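Building an arm in the back of a bike shed: Nuria Gidey on two years of Weldu

Nuria Gidey had the first version of her robot arm bolted to a kitchen worktop. It lasted there until October, when a shoulder motor pulled two of the screws out and her family asked for the worktop back. The arm, which she calls Weldu, now lives in the shared workshop at Gronley, where she pays for a bench and a lockable cupboard and goes most evenings after work.

She is a heating engineer by trade and had not built a robot before this one. "I'd done a lot of wiring and a lot of pipework," she says. "I knew how to make things that don't move. Making something that moves and then stops where you want it is a different job."

The workshop was a bike shed for a factory and still has the sloping floor. Gidey shimmed the base of her bench with offcuts until a spirit level agreed with her, then found that the level itself was out. She did it again with a borrowed one. That took up most of a weekend and she says it was the most useful thing she did all year, as every sum the arm does starts from the idea that the base is flat.

Weldu has six joints. The lower three use motors she bought second-hand in a job lot, and the upper three use smaller ones from a kit sold under the name Pradis. The two families of motor speak different languages, so there is a small board between them that translates. She wrote the code for the board herself and has rewritten it five times. The whole build has cost her a little over £500, of which £400 went on the motors.

"People ask why I didn't buy all the same sort," she says. "I bought what was there. If I did it again I'd wait and save up. The board works now but I lost a winter to it."

The gripper is the part she talks about most. The first one had flat jaws and dropped nearly everything. The present one has two dark fingers, wide at the base and narrow at the tip, and she settled on the shape after drawing it on card and cutting it out with scissors. A small camera sits at the wrist and looks out past the fingers, so that whatever the arm is reaching for is between them in the picture. She chose that position over a camera on a stand because the stand kept getting knocked.

The drawback is that the fingers hide part of the thing being picked up, and they hide more of it the closer they get. Her software has to make up its mind early, from further back, and then trust itself for the last stretch. She has spent much of the winter on this, using things with rounded corners and busy surfaces, including a blue hard-shell suitcase with a cartoon design printed across it.

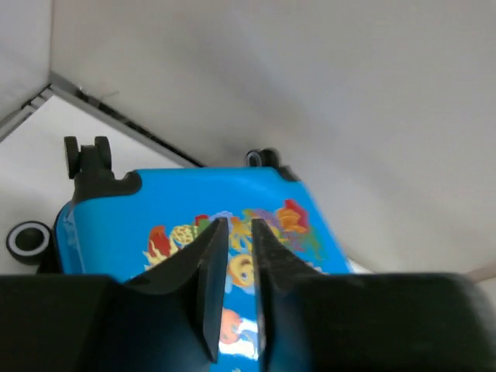

Etenesh Jemal thinks the wrist camera is a mistake and has told her so more than once. Jemal's view is that a fixed camera overhead would see the whole job from start to finish, and that a cage round the stand would cure the knocking for the price of some wire mesh. "You're asking it to do the hard bit with its hand over its eyes," Jemal says.

Gidey does not entirely disagree. She has bought the mesh. She has not put it up, partly because the overhead beam in the shed is shared with the person who hangs canoes from it, and partly because she wants to see how far the wrist camera will go by itself first.

"Etenesh is right about the last few centimetres," she says. "But with a camera up on the beam you have to know exactly where the camera is compared with the arm. If one of them shifts, you're measuring everything again. On the wrist it goes where the hand goes. I measured it once and I've left it alone."

Lighting has given her more trouble than she expected. Glossy surfaces catch the strip lights and the bright patch moves as the arm does, which the software used to read as the object moving. She tried covering the tubes with tracing paper, and that helped. She also stopped working with the door open in the late afternoon.

Printed patterns were another problem. An early version of the program looked for edges and took every change of colour for the side of something. With a plain box it did well. With anything that had pictures on it, it would pick out a patch of the pattern and try to close on that. She now has it look for the outline first and leave the inside until later. She kept a paper log of the attempts, and in the last full set before the change the arm chose the wrong edge 51 times.

The log is a hardback notebook with a Cletow label on the front, from a parts supplier that gave them away. Each page has the same columns ruled in pencil: what was in front of the arm, which lights were on, what it did. The last column is for remarks, and a good many say only "no".

She is plain about what Weldu can't do. It is slow. The elbow joint gets warm after a long session and has to be left. The wrist has a small amount of play in it that she can feel by hand and has not traced, though she suspects a bearing. Lifting anything heavy is out of the question with the present shoulder, and she has no plans to make it stronger.

"I'd sooner it was accurate," she says. "If it can find the right place and touch it gently, I'll be happy. Somebody with bigger motors can do the lifting."

The next job is the cable run. At the moment the wires to the gripper are held along the forearm with tape, and they pull tight when the wrist turns fully one way. She has a length of braided sleeve ready and a drawing of a clip to hold it. Jemal has offered to print the clips, on condition that the mesh goes up by the time they are done.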